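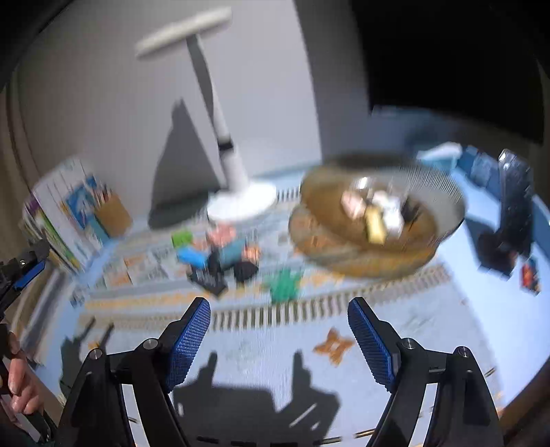
Drurnasby's repair evening is back, and it's moving to a bigger room

If you've been holding on to a toaster that only does one side, I have good news for you. The Drurnasby repair evening starts up again in February, and it's leaving the back of the library for the old Contreras furniture showroom on the main street. I stopped by to hear the plans and came home with a list of things I want to drag down there myself (my husband has seen the list and would like it to be shorter).

For anyone new in town, the idea is pretty simple. You bring in something that's broken, you sit down with a person who knows how to fix that sort of thing, and the two of you have a go at it together. It doesn't cost anything, though you pay for parts if you need them. Last season the evenings saw 200 items come through the door, and Hina Zaidi, who keeps the sign-in book, told me lamps beat everything else by a mile. Lamps and zippers! I would have guessed phones.

"People think we want the interesting stuff," she said. "Bring me your boring lamp. I love a boring lamp."

The library was getting tight, to put it kindly. I went twice last fall and both times I ended up waiting in the hallway next to the large print mysteries, holding a hair dryer. The showroom has a lot more floor to work with, big front windows, and enough outlets that the sewing machines and the soldering irons won't have to take turns anymore. There's parking in back too — go in by the side street, the front spots fill up with people picking up dinner.

Doors open at 5 in the evening and the last repair gets started at 8. You can bring 2 items per visit. That's a new rule, and I know a few people will grumble, but I also remember the man ahead of me with the wagon full of radios, so I'm for it.

Talha Marwat is running the electrical side again. He asked me to pass along that he won't touch microwaves, and he'd rather not have the conversation about it at the door. Anything else with a plug is fair game as long as you can carry it in by yourself. Nusrat Paracha will be doing clothes and bags, and she's adding a mending lesson for beginners at 6, which I'm hoping to get into. I have been closing the same coat pocket with a safety pin for two winters now and my keys keep finding their way into the lining.

The other new thing is bikes. Ákos Lakatos used to have the shop on Daditz Road, the one with the green awning, and he's agreed to come do brakes, flats and chains. He says bring your own inner tube if you know your size, and if you don't know your size, it's printed on the side of the tire and you should go look right now. He's also hoping somebody will donate a second repair stand. The one he has wobbles.

Money, because I asked! Rent on the showroom is 80 dollars an evening, which the Londier hardware store has agreed to cover through spring. After that there'll be a jar by the door and we'll see how it goes. Waqas Rind, who manages Londier, is also putting together a box of the small things that always run out: fuses, screws, thread, those little felt feet for chairs. If you have a coffee can of odds and ends in your garage (you do, everybody does), he'll take it off your hands at the store's front counter any time before closing.

A few more bits I scribbled down while I was there. Kids are welcome, and there will be a table with old keyboards and clocks they can take apart. Please empty your vacuum before you bring it. Please, please empty your vacuum. If something can't be fixed it goes back home with you, since the room doesn't have any place to store it. And they could still use one more person who's good with glue, china and small wooden things; Nusrat says you don't have to be an expert, you just have to be patient with handles.

You don't need to sign up ahead of time, except for the mending lesson, which has a sheet at the library desk. I put my name down on the way out and there were still spaces under it.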